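Bench Hands Wanted – Part-Time Computer Refurbishing, Fimstead Workshop

Posted by: Gwendolyn Nakamura
Hours: 10 a week to start, more if you like us
Openings: two

Fimstead takes in desktop computers that offices have given up on, takes them apart, works out which pieces still have some life in them, and sends the good ones back into the world. Last year we handled 2432 machines. A fair number of them arrived with a sticky note on the front saying "broken," which is the most detailed fault report we ever get.

We need two more people at the bench. You would be opening cases, pulling and fitting memory, cleaning, testing, labeling, and writing down what you did so the next person doesn't have to guess. It is indoor work, mostly seated, with decent light and a radio whose station is decided by whoever got in first.
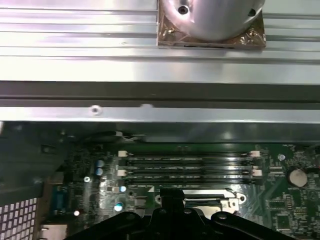
ABOUT THE WORK

Most of your day is spent looking down into an open chassis at a green board. You'll get to know memory slots very well. Empty ones are the usual starting point: latches checked, dust out, contacts looked over with a light before anything goes in. Then you fit known good memory, one stick at a time, and see what the machine has to say for itself.

You will also meet heatsinks. Big aluminum ones with long fins, which collect lint with real dedication and have edges that don't care about your knuckles. We supply gloves. Everett Esposito, who runs the test rack, will tell you gloves are for other people, and he will tell you this while wearing a bandage.

A normal shift goes something like this. You pick up a machine from the intake shelf and scan its tag. You open it, check for loose screws (there is always a loose screw), and compare what's inside with what the paperwork claims is inside. You clean it. You seat the memory, connect it to the rack, and start the Bruter test, our in-house routine, named years ago by someone who has since left and can't be asked. While it runs you start the next one. At the end you fill in the card. Please fill in the card.

WHAT WE'RE LOOKING FOR

Steady hands and a bit of patience. Memory goes in one way around, and if it won't go, the answer is to stop and look at the notch. Pushing harder is a technique we have seen many times and have a whole bin to show for it.

You should be able to read small print on small parts, with or without a magnifier. We have magnifiers. We also have good task lamps, although a shiny board under a bright lamp will throw glare straight into your eyes until you learn to tilt your head like the rest of us.

Handwriting other people can read. This rules out more applicants than you'd think, and it would have ruled out Gus Mbeki if he hadn't been hired before we made it a rule.

You don't need a degree or a certificate. If you've built a computer for yourself, or fixed one for a cousin and been stuck as the family help desk ever since, tell us about it. If you've never opened one but you repair watches, sew, tie flies or put together model trains, tell us about that too. Two of our best people came from a bakery.

You do need to be able to lift a desktop computer from a shelf to a bench, and be comfortable sitting for an hour or so at a stretch. 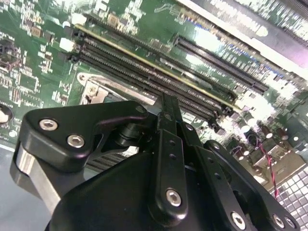 In close at the memory slots, where much of the day goes.

WHAT YOU GET

Hourly pay, every other week, at the same rate for both openings. The rate is set before the interview and we'll tell you what it is when we call, so you can decide if the trip is worth it.

Four weeks of paid training with Bernadette Quintanilla. She starts everyone on the Wojcik shelf, a row of boards that are already beyond help, so you can be as nervous as you like with nothing at stake. By the second week you'll be working on real intake with her at the next bench.

Your own wrist strap, your own screwdriver set, and a drawer with your name on it. The screwdrivers are marked with colored tape. Respect the tape.

Coffee, which is free and tastes like it. There's a better place across the street.

First pick of the scrap parts on Thursday afternoons, within reason. Keisha Crenshaw decides what is within reason.

WHAT YOU DON'T GET

A title with the word "engineer" in it. A fast track to anything. A quiet phone, if you sit near the front desk. Air conditioning that agrees with the thermostat.

SCHEDULE

Shifts run mornings or afternoons on weekdays and we try to keep them the same from week to week. Mornings begin at 8:30. New people start in March, both at once if we can manage it – Bernadette prefers to give the talk about static only one time.

HOW TO APPLY

Write to Gwendolyn at the Fimstead front office, or drop a note through the door at Unit 117. Put "bench" somewhere at the top. Tell us which hours suit you and describe one thing you have taken apart and got back together. One thing you took apart and didn't get back together is also acceptable, and usually the better story.

A resume is welcome but keep it to a page. We don't need references until after we've met you.

If we think it could work, we'll ask you in for an hour at the bench. You'll fit some memory, clean a fan, and fill in a card. We pay for the hour whether or not you get the job.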